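Pakenmont Shared Workshop
Tidying arm build: second progress report to the Findix small grants desk
From: Nafula Minja
Copied to: Glenys Pritchard

Summary for those with a meeting in five minutes: the arm exists, the simulation exists, and the two have been introduced. We have spent £483 of the grant, most of it on joints and the rest on replacing joints. The remainder should see us through the next stage, provided I stop fitting things the wrong way round.

Since the July report nearly all the work has been in Hulora, our simulated flat. Glenys was firm that the arm should learn its manners there before being allowed near furniture that somebody paid for. The dresser has become the standard bench for grasping, with a lamp and a feather duster left standing on it to make the reach more awkward. 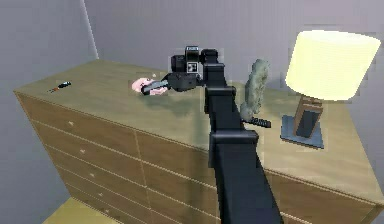 Page last changed: Monday, August 18, 2025

The soft pink item is our favourite test piece, as it forgives a clumsy grip. The screwdriver at the back of the dresser does not. It is thin, it lies flat, and the fingers have to come down very close to the wood to get hold of it. Out of 11 attempts in the last batch, the arm picked it up on six. You funded a tidying arm, so I will only say that six is more than the previous report's two.

The marker on the gripper head has been worth the fuss. We use it to check where the hand is against where the software believes it to be, and the disagreement between them is now small enough to discuss in polite company. The lamp still upsets the colour matching when its shade is lit. Glenys suggested switching it off. I have written this down as a lighting strategy.

Moving about is the weaker half of the project. The route through the hallway takes in a change from wood to carpet, a cabinet along one side and a very bright doorway beyond, and the planner has views on all of them. Worst is the coat rack. Its pole is thin and its pegs stick out at heights the obstacle map was not checking, so the planner saw the round base, gave it a sensible berth and forgot about everything above. 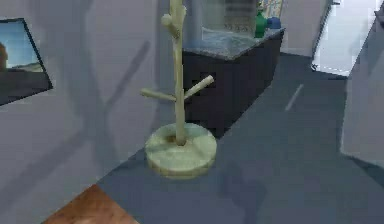
The coat rack in the Hulora hallway, with its shadow on the wall behind.

The shadow was a separate nuisance: an early version of the map treated it as a second, larger coat rack. That is fixed. The pegs are half fixed, by which I mean the arm now folds itself in before setting off and unfolds on arrival.

Still to do: a slower closing speed for hard objects, a proper check for obstacles above floor level, and the wiring loom on the real arm, which Glenys has seen and would like not to see again. I would also like permission to move £11 from travel to cable ties. We have not travelled anywhere.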